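4.2 Disclosure timing and the internal reporting channel

The second set of tests concerns the interval between an internal report of suspected fraud and the first written notice to the board. We treat this interval as a measure of how the reporting channel works in practice, separate from the policy wording examined in Section 3. The sample consists of 2274 reports drawn from the case registers of firms that had adopted the Linach protocol before the start of the observation window. Reports closed as duplicates were removed before matching.

Each report was coded for the seniority of the person named, the type of conduct alleged (false invoicing, expense abuse, undisclosed interests or misstatement of accounts) and the route by which it arrived. Coding was done by two readers working apart. Where they disagreed, a third reading settled the code; this happened in 208 reports, most of them concerning undisclosed interests. The boundary between a late declaration and a concealed interest is poorly drawn in the Brustico manual, and we return to it in Section 5.

Reports naming a member of senior management took longer to reach the board than reports naming junior staff. The gap narrows when the channel is run by an outside provider, but it does not close. It also survives the exclusion of anonymous reports, which tend to be shorter and to contain fewer documents. Firms in the Leone group show the same pattern with a wider spread — a result we attribute to their practice of holding reports until the quarterly audit meeting.

An alternative reading is that reports about senior staff are harder to investigate and so need more time before notice is given. We tested this by measuring the interval to the first recorded interview, which should lengthen in the same way if difficulty were the cause. It does not. Interviews were scheduled at a similar pace whatever the rank of the person named. The delay arises between the interview stage and the drafting of the notice, when the file sits with the legal department.

Two limits should be noted. The registers record the date on which a notice was sent, and some board members may have heard of the matter earlier by informal means. The Javitz firms also changed their register format during the window, and 3 of their monthly returns had to be rebuilt from correspondence. Dropping these firms leaves the sign and order of the estimates unchanged, although the standard errors rise. Full estimates for each conduct type are given in Appendix B. 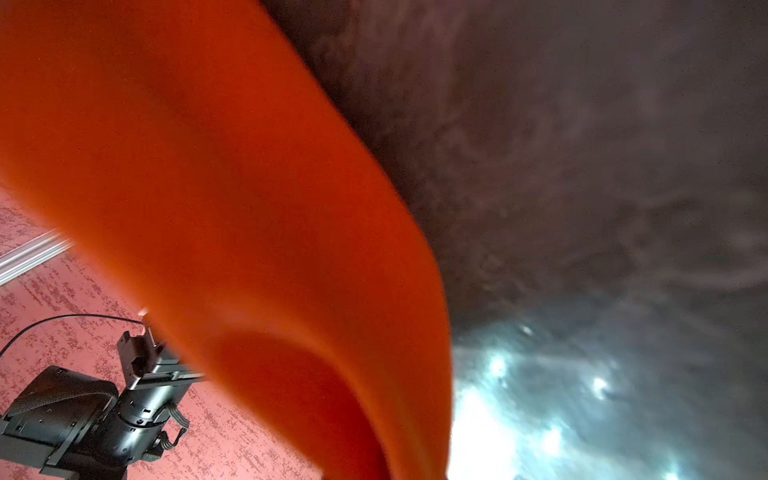
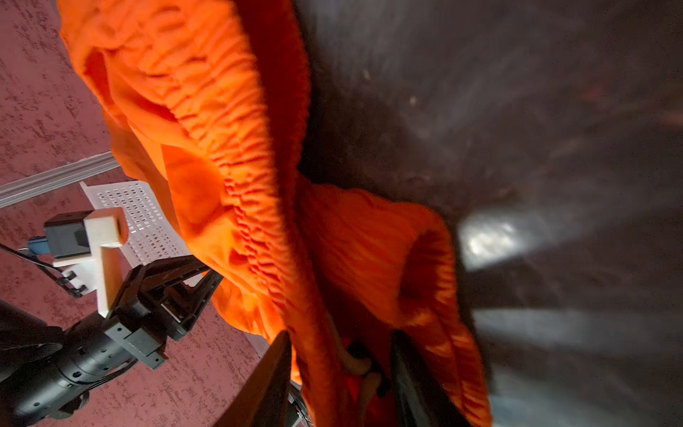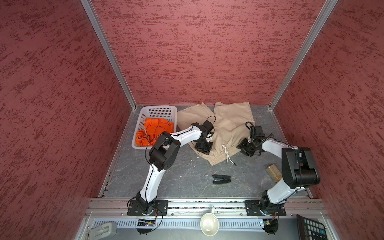 Figure 2. Orange material in three views: (a) and (b) at close range; (c) in a white basket, with beige pants laid out to the right.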